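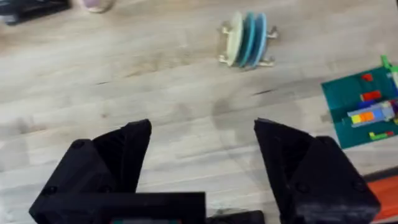

How much can I get through in one afternoon? Two boxes, if I leave the puzzles alone and keep the phone in the other room.

I got through one and a half. I started after lunch with the box marked KITCHEN, which came back from Adel last month and had been sitting under the coats. Most of what was in it was kitchen. The little dish rack was on top, so I stood it on the table with the cream plate and the two blue ones in it and worked around it from there. I like that rack. It has been out on loan more than anything else on the kitchen shelf and it still stands up straight.

The list says the dish rack set is 4 pieces, the rack and the plates. That is right. I ticked it and wrote the date on the card.

The green baseplate was underneath, with some bricks still pressed on. It doesn't belong with kitchen at all. I put it on the table by the rack and meant to take it down to the brick shelf, and it was still there when I made tea. Bricks are the worst of the sorting because people return whatever they find under the couch, and half of it was never ours. I have a jar for those. The jar is full.

I had a call from the Rutherford branch at two. They want a kitchen set and an alphabet set by the end of the month, and they want them in boxes with lids this time. I said fine. We have lids. We don't have lids that match, but they will close.

Lunch was leftover soup. I had it standing up in the hall.

After the call I lined things up at the back of the table so I'd have the front part to work on. I do this every time and every time the row creeps forward. The wooden letter blocks went there, and the pencil cup, and the stapler for the cards. The pink cup is from a tea set we stopped lending two years ago when the pot went missing. I'm keeping it out in case it can go in with the Rutherford kitchen, which is short a cup.

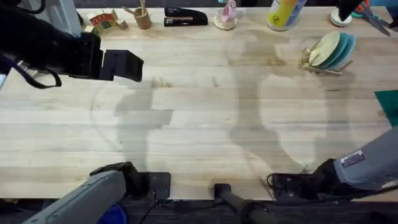
Tayla Partington thinks the letter blocks should go out loose in a drawstring bag and that boxes are wasted on them. She said so again when she stopped by for the keys, and she said the last family at Nuvdale told her the same, that the box split in a week and they used a pillowcase. I told her bags don't stack. She said nothing in our closet stacks anyway. I wrote "bag?" on the card in pencil and left it.

She also asked if I'd done anything about the tabletop. There are two big dark patches in it, and I haven't. I've looked at the wood oil in the hardware store and put it back both times. It needs sanding first, or at least that is what the can says, and sanding means moving everything off for a weekend. Maybe in June. She offered her brother's sander and I said I'd let her know, which she knows means no.

After she left I did the cards for the kitchen things. I printed them last week and some came out crooked, so I trimmed those and stapled each one to its bag. It took longer than it should have. The stapler jams if I press on the front of it and works if I press farther back, and I forget this every single time.

The running total for the year is 1,526 loans as of this morning. Pukdale accounts for a lot of that because of the school. I copied the number onto the sheet by the door where the old one was.

Then I opened the second box. It was marked MISC in my own handwriting, so I have only myself to blame. Ribbon, a bag of clothespins, a shoebox of play food with no lettuce in it, some flat round pieces I put aside to match up later. I've got a feeling the round ones go with a stacking game from before my time. There may be a lid with the picture on it in the hall closet. I looked for 30 minutes and found the good scissors instead.

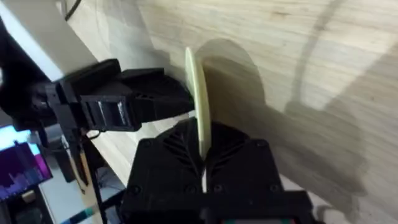
What happens to a piece that doesn't match any set? It goes in the orphan tray for the summer, and if no card turns up for it by fall I put it in the grab bags for the Nuvdale sale.

Last year I let the tray go on until Christmas and it turned into three trays. I'm not doing that again. I put a strip of masking tape on the front of it with MAY written on it so I can't pretend.

Stopped at five. The MISC box is half done and shoved back under the coats with the flaps open. I brought the clothespins home because we can use them, and I wrote that down so it's fair.

For tomorrow:

- Find two lids for Rutherford
- Ask Adel about the missing teapot one more time
- Take the baseplate to the brick shelf
- Buy masking tape, staples, a new jar
- Decide about the bag for the letter blocks

Rained on the drive home. Chicken for dinner, and I called Mom after. She says she has a box of my old blocks in the garage and do I want them. I said I'd come and look.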